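**Call for writers: the Perkham reading and writing circle**

We are looking for two new members for our circle, which meets in Perkham from October. Each of us works on a short story or a memoir, and we read it aloud to the others – slowly, with time for questions.

You should have one finished piece of up to 1,010 words. It may be in any style, and English does not have to be your first language. It is not mine either.

Meetings start at 9 in the morning. Every reader has 30 minutes, including the discussion. There is no fee.
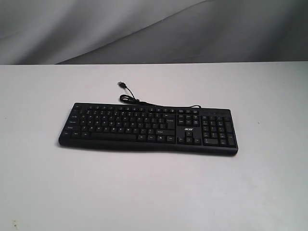

Please send your piece as plain text, with a few lines on a book which you often read again. Poems we cannot take this time – the Kwak group is better for them.

Apinya Kamolrat, Proradmont Writers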